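4.2 Match Length and Player Retention

We logged 139 players of Gusitz, a multiplayer shooter, over 100 online matches. Each match had a limit of 5 or 2 minutes. Players in the short matches queued again more often – mostly in the team modes. Scanlon found the same pattern in Culta, though his players were new to the genre. Story mode sessions were left out.
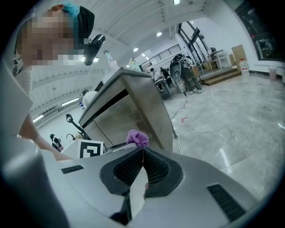

Figure 3. Gripper with a small purple fluffy object at the fingertips.

Did shorter matches lead players to quit early? Early exits were rare under both limits, and we found no clear difference between the two groups.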